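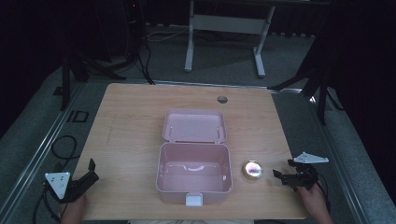
Uma caixa cor-de-rosa aberta e um espelhinho redondo de borda dourada: o espelho cabe no bolso, o assunto dele não.

Por que o espelho troca a esquerda pela direita (e outras acusações injustas)

Levante a mão direita diante do espelho do banheiro. O sujeito do outro lado, que é a sua cara, levanta a mão esquerda. Você pisca um olho, ele pisca o outro. Parece implicância. E fica a pergunta que já estragou muito almoço de família: se o espelho troca a esquerda pela direita, por que não troca também o alto pelo baixo? Por que você não aparece de cabeça para baixo, escovando os dentes no teto?

Vamos com calma, porque o réu tem direito a defesa.

O que um espelho faz o dia inteiro

A luz sai da lâmpada ou do Sol, bate em você e se espalha para todos os lados. Um pouco dela vai parar no espelho e volta. Se chega reta, volta reta. Se chega inclinada, sai inclinada do mesmo tanto para o outro lado, como uma bola que quica no chão. Os cientistas chamam isso de reflexão.

A parede também devolve luz, senão você não a enxergaria. Só que a parede, vista bem de perto, é cheia de morrinhos e buraquinhos, e cada raio de luz sai para onde bem entende. O espelho é tão liso que os raios saem em ordem, feito fila de escola quando a diretora está olhando. Seu olho recebe essa fila arrumada e vê uma pessoa penteada (ou não).

Agora, a acusação

Ponha um boné e aponte para a direita. A imagem aponta para o mesmo lado da sala que você. Aponte para cima: ela aponta para cima. Até agora, ninguém trocou nada. Então aponte para o espelho, bem para a frente. A imagem aponta para trás, na sua direção, com o dedo quase encostando no seu.

Pronto, achamos a troca. O espelho inverte a frente e o fundo. Quem inventa a história da esquerda e da direita é a sua cabeça, que olha para aquela pessoa e imagina que ela deu meia-volta para ficar de frente para você, como faria um colega. Se um colega desse essa meia-volta, a mão direita dele ficaria do lado da sua esquerda. A imagem não deu volta nenhuma.

E as letras? Escreva seu nome num papel e mostre ao espelho. Sai tudo ao contrário, mas repare que foi você quem virou o papel. Se escrever num plástico transparente e segurar com as letras voltadas para você, vai ler seu nome direitinho, tanto no plástico quanto no espelho.

Do que ele é feito

Há muito tempo, as pessoas se viam na água parada, o que exigia um lago e certa paciência com os sapos. Depois vieram os espelhos de pedra polida e de metal, que davam um trabalho enorme para esfregar e deixavam todo mundo com cara de quem dormiu mal. O espelho comum de hoje é uma placa de vidro com uma camada fininha de metal atrás, geralmente prata ou alumínio. Quem reflete mesmo é o metal. O vidro fica na frente, protegendo, e leva toda a fama.

Nem todo espelho é plano. Olhe para uma colher de sopa bem brilhante. Nas costas dela, que são curvadas para fora, você fica pequeno e narigudo. No lado fundo, a certa distância, fica de cabeça para baixo. Finalmente alguém trocou o alto pelo baixo, e foi um talher.

Experiência: o corredor que não acaba

Você vai precisar de 2 espelhos pequenos, fita adesiva e um brinquedo que não se importe de ser multiplicado. Peça a um adulto para conferir se as bordas dos espelhos não cortam.

Cole os espelhos um no outro por um dos lados, como a capa de um livro, e deixe-os em pé sobre a mesa. Ponha o brinquedo no meio. Abra bem o livro e depois vá fechando devagar: quanto mais estreita a abertura, mais brinquedos aparecem.

Agora descole tudo e ponha os espelhos frente a frente, a 20 centímetros um do outro, com o brinquedo entre eles. Espie por cima da borda. Surge um corredor comprido de brinquedos, cada vez menores e mais escuros. Escurecem porque o espelho engole um pouquinho de luz a cada ida e volta. Muitos espelhos deixam também um tom esverdeado lá no fundo do corredor.

Um aviso: nunca use o espelho para jogar a luz do Sol nos olhos de alguém. Machuca de verdade, e vale também para irmãos.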